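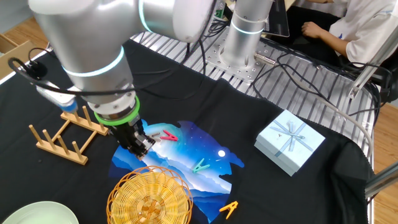 One comment under the last post asked how a club is supposed to get any practice in before the Brundier Challenge when all the rulebook says is "assorted household items," and whether we'd mind sharing what we do at Levbridge.

We wouldn't mind at all! I've been meaning to write this up since the fall, so here goes. It's how our robotics club sets up a tabletop practice session, start to finish, with the dumb mistakes left in.

Search tutorials Go

What you need first

An arm you can already move safely, a gripper that opens and closes when you tell it to, and an emergency stop that somebody has tested that same afternoon. If you aren't there yet, go do my homing tutorial and come back. This one is all about the table.

Step 1: Cover the table

Our worktable has slats, and small stuff loves to roll into the gaps. We drape a big black cloth over it. Black also makes life a lot easier for whoever is writing the vision code (me, most weeks). Don't iron it! We tried a perfectly flat cloth for a month and the robot got great at perfectly flat cloths, and then we went to the Hämmerli scrimmage and the table there had wrinkles all over it. You can guess how we did.

Tuck or clip anything that hangs down where people walk. Ask me how I know.

Step 2: Pick objects that are annoying in different ways

Go shopping in your kitchen. Clothespins are my favorite, they're cheap and bright and they land at a different angle every time you drop them. A dish rack with pegs is great for teaching the arm to be careful, as there are so many things to bump. Woven baskets give you a rim to pinch. A plate is hard to get under when it's flat. A gift box with a ribbon on it is just mean, and you should definitely use one.

Then put a busy piece of printed fabric down under some of the small things. The first time we dropped clothespins on a blue printed piece instead of plain black, our detector went completely to pieces, and I spent a whole evening thinking I'd broken the camera driver. I hadn't. It had only ever seen clothespins on black.

Step 3: Mess it up on purpose
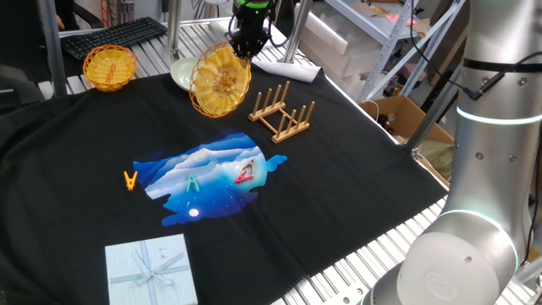

Photo: Levbridge Robotics Club

Between runs we change the layout. Tip a basket on its side, lean something behind something else, slide the box to another corner. We used to let whoever was closest do this and everybody turned out to be way too neat, with everything in tidy rows. Now we have a little script called Gralusow that spits out a random layout, and you just put things where it says. You could do the same with dice and a grid drawn on paper, and we did, for ages.

Save the layout number with each run. Please! We lost a whole season's worth of notes when we had plenty of good video and no idea which layout was which.

Step 4: Slow down

Set your speed limit low and leave it there. We run at 40 percent for anything new. I know it's boring. Watching a slow arm line up on a clothespin teaches you a lot more than watching a fast one miss it, and you'll have time to hit stop.

One person drives and one person does nothing except watch the arm with a hand near the stop button. Swap after 8 runs or the watcher starts looking at their phone. Nobody reaches onto the cloth until the driver says "clear" out loud.

Step 5: Log the run before you touch anything

Write down what it went for, whether it got it, and one line on what went wrong. Keep it short or people quit doing it. Ours looks like this:

run 102 / target: clothespin on print / missed, closed too early / gripper height off

Then reset and go again. Our video folder holds up to 2,000 runs before the lab machine starts complaining, so clear yours out before you start a long session and not in the middle of one.

Step 6: Bring in the weird stuff

Once the easy objects are going okay, add something with an odd shape. Our current headache is a wooden niddy-noddy with a skein of yarn on it (it's a tool for winding yarn, I had to look it up too). You've got hard crossbars pointing different ways and then all that soft stuff wrapped over the ends. Aim for the wood. Start with it lying alone in a clear bit of cloth, and check the wrist camera view as you go, since the overhead camera won't tell you much once the gripper is on top of the thing.

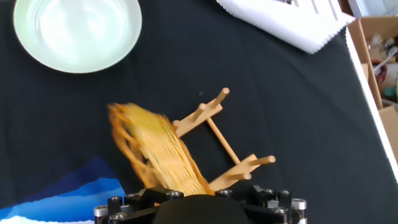 How many objects should a new team start with?

Start with one, and add another when the log shows you're getting the first from any angle. We began with far too much on the table and couldn't tell which problem we were fixing.

If your team gets stuck on step 3, leave a comment with your layout and I'll try to run it on our table before the March round. Part two will be about placing things back in the rack, and I still have a lot of bent pegs in my future.

Last updated 1/28/19

Contact | © Levbridge Robotics Club | Back to top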